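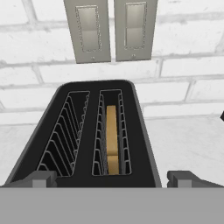 We use cookies to remember your sign-in and to measure traffic to this help center. Manage preferences

Category: Staff Kitchens / Electrical / Resolved

Feb 28, 2024 – Posted by Eirlys Harries, Facilities Support, Prumness

Ticket 299: Breaker for counter outlets trips during the morning period

Reported by: Noémie Caron
Assigned to: Ivar Blomqvist
Priority: Normal

Initial report
The requester states that the counter outlets on circuit 6 lose power on most mornings. Lights and the refrigerator are on separate circuits and are not affected. Resetting the breaker restores power, but the fault returns within the same week. The first report of this kind was logged in September under ticket 161 and was closed without a finding.

Troubleshooting
Mr. Blomqvist inspected the panel and confirmed that the breaker is rated for 20 amps and that all terminals are tight. No discoloration was found on the wiring. Each outlet was tested with no load and passed. The ground-fault outlet nearest the sink was tested separately and tripped and reset correctly.

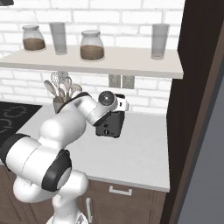 Load on the circuit was reviewed next. The original wiring plan allowed for one heating appliance at a time, and the plan has not been revised. Staff were asked to list everything plugged in before 9 a.m. The small black appliance near the middle of the counter, under the white floating shelf, was included in the review, together with an electric kettle and a Maro water heater added last year. The kettle and the water heater running together exceed the breaker rating – the remaining items do not need to be present for a trip to occur.

Action taken
The water heater was moved to a dedicated circuit by our contractor, Nuchit. The breaker was replaced as a precaution. A load logger was left on circuit 6 for 28 days, and no trips were recorded.

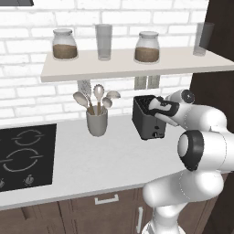

Toaster location on the white counter, brick wall behind. Jars and glasses are kept on the shelf.

Requester follow-up
Ms. Caron confirmed that the outlets have remained in service. She asked whether a second kettle may be added. This request was declined pending review of the wiring plan by Angharad Griffiths.

Status: Resolved. To reopen, reply to this ticket and quote the circuit number.

Tags: breaker, outlets, overload, circuit 6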